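Nordin changes base thickness on Ollen bowl line

Nordin has revised the specification of its Ollen mixing and serving bowls, with a heavier base on the stainless steel models and a new rim on the copper-colored version. The revised bowls enter distribution on 29th October. Stock made to the earlier specification will be sold through and will not be recalled or relabeled.

The Ollen line consists of two main types. The deep bowl is polished inside and out and is meant for mixing, whisking and proofing. The second bowl has a copper-orange outer surface over a silver-colored interior, and is sold mainly for salads, fruit and bread. Both are sold singly, without lids.

According to the company, the change to the base follows a review of customer returns that closed in July. The most common complaint concerned movement on smooth tabletops. A bowl with a thin base and tall walls has a high center of gravity when empty, and a spoon or whisk pressed against the inside wall is enough to shift it. Nordin considered a silicone ring, which many makers use, and decided against it on the grounds that the ring traps water and eventually comes loose in the dishwasher. The extra metal is placed in the base only. Wall thickness is unchanged, and so is the outside diameter, so the new bowls will nest with older ones of the same type.

The rim on the copper-colored bowl was previously left as a plain cut edge, ground and polished. It is now rolled outward and closed. A closed rim is stiffer and more comfortable to hold, but it has to be sealed completely, or wash water will collect inside the roll and leave marks on whatever surface the bowl is turned over on. Nordin says each rim is checked after forming.

Testing was carried out for Nordin by Wimari, which ran sample bowls through 400 dishwasher cycles. The steel bowls showed no change in finish beyond light haze on the inner surface, which came off with ordinary cleaner. The copper-colored bowls lost some gloss on the outside, most of it early in the test. The care leaflet has been updated and now recommends hand washing for that model, with a soft cloth and no scouring powder. It also advises against leaving acidic food in either bowl overnight.

Finish remains the main point of difference between the two. Polished steel shows fingerprints, water spots and fine scratches sooner than a brushed surface does, and it reflects its surroundings strongly, which some buyers like and others find distracting under kitchen lights. The warmer finish hides prints better, though it also throws some of its color onto a pale tabletop. 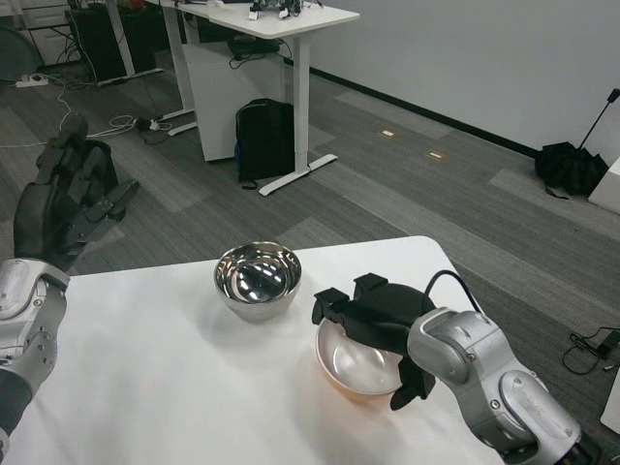

Marit Brekke would have preferred a brushed interior on the deep bowl, noting that whisk marks show on polished steel within weeks and that a heavier base does nothing about them. She added that the rolled rim was overdue and that the deep bowl should have been given one as well.

Nordin has no plans for a brushed version this year. The company said a rolled rim on the deep bowl had been tried and dropped because it interfered with pouring.

The first production run is 3000 bowls, of which 1000 have the copper-colored finish. They will be carried by existing Ollen retailers and by the kitchen supply chain Brostotance, which is taking the line for the first time. Prices are unchanged for the steel bowl. The copper-colored bowl goes up by 5 percent.

Bowls made to the new specification can be identified by a small ring stamped on the underside, next to the maker's mark.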